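4. Preparing the table for a shared shift

This section is for the packing staff at Hirkia who work beside the two arms. Before the arms came, one person sorted the small parts by hand for the full shift. Now the same person prepares the table, starts the cycle and takes care of the parts the arms refuse. Please read all steps before your first shift.

4.1 Before you start

1. Press the stop button and wait until both arms stand still.
2. Lay the white cloth over the table. Small wrinkles are allowed, but a fold under the basket is not.
3. Put the empty basket on the left half, with the long side from left to right.
4. Place the practice pieces to the right of the basket. Leave space between them, so that the fingers can go down on each side.

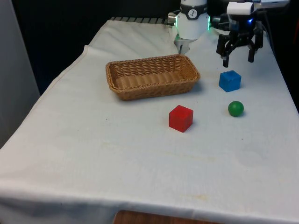
By Eilif Backlund, line training, Lillico
Checked by Ailbhe Coughlan – May 2018

5. Look at the fingers of both grippers. Remove threads or dust with a dry brush.
6. Step behind the yellow line, release the stop button and choose program 22.

CAUTION: Do not reach for a piece while an arm is moving, also when it moves slowly. Both arms can start again after a pause of 8 seconds.

NOTE: The ball can roll when the cloth is pulled. Set it down last.

4.2 Your tasks during the shift

The operator decides the speed, not the program. If you need more time, turn the dial down – you do not have to ask the shift leader. Refused parts go to the hand bench, where you check them as before. Write the number in the log after every 800 parts.

Operators change places with the hand bench after each break. Questions about the new duties go to Jairo Apaza. For faults in the arms, call Tsz-kin Chang and leave the table as it is until he arrives.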